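Filed under: How-To / Teleoperation / Bench Tasks

Recording a cable task by remote control

This page covers how we record demonstrations inside an open desktop computer: moving cables, seating connectors, working near the drive cages. It assumes you have already been signed off on the arms and know how to start and stop a session in Simley. If you haven't been signed off, do that first.

Cables are harder to teach than rigid parts. A bracket goes where you put it. A bundle of power wires springs back, drags its neighbors and ends up in a different shape every time, so expect to throw away more takes than you would on a pick-and-place job.

Before you start

Unplug the tower from the wall and leave it unplugged for the whole session. Lay it on its side on the ribbed table with the side panel off and the interior facing up. Push the case by hand. If it slides, fix that before you go any further. Then run the follower arms through their home position and watch that no arm cable gets dragged over the edge of the chassis.

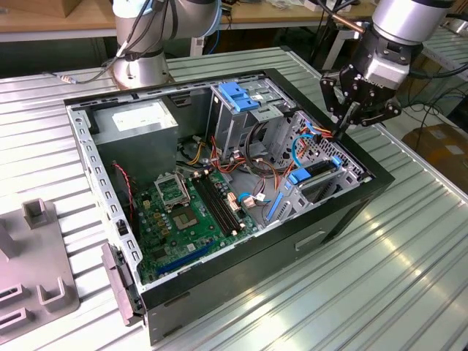
Bench Manipulation Team

Approach the wires from above with the gripper partly open. The space near the hard drive cage is tight, and the fingers need to come down over the cables without leaning on the perforated metal. Stop when you make light contact. Hold there for a full second, then close. The pause looks like wasted time when you play it back, but it gives the policy a clear place to learn the change from moving to grasping.

Steps

1. Open Simley and load the Tillon task file. Set the hand controller scale to 37 percent. At full scale a small twitch of your wrist becomes a large one inside the case.

2. Check the starting layout against the reference sheet. The CPU socket is left empty for this task, and nothing should touch it. If a finger passes low over the socket, discard the take.

3. Start recording, then wait for the tone before you move. Takes that begin mid-motion get rejected by the checker.

4. Bring the working arm in. Keep the other arm back unless the task card calls for two hands.

5. Grasp one wire or one bundle, as the card says. If you pick up an extra wire, let go and try again in the same take. One recovery is fine and we want some of those. Two or more, stop and reset.

6. Move slowly to the target and release. Open the fingers all the way before you lift, or you will pull the wire back out with you.

7. Return to home and stop the recording. Mark it good, recovered or bad. Don't leave it blank.
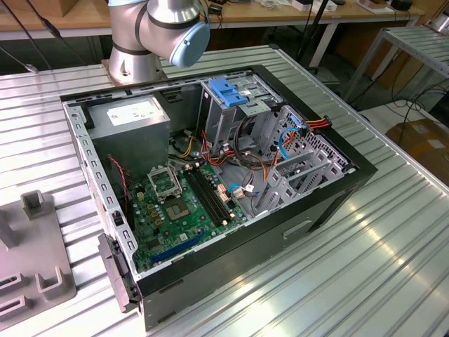 Resetting between takes

Put the cables back by hand with the arms in hold. They don't need to match the last take exactly — a little variation is useful — but the power wires should still run across the middle of the case and not hang outside it. Change the operator after 10 good takes. Hands get tired and the motions get sloppy.

The March set ended with 186 takes, and 57 of them were marked recovered. Naledi Mkhize reviews new batches on Wednesday, so have your labels finished by then.

Last updated: March
Shares: 10 | Comments: 0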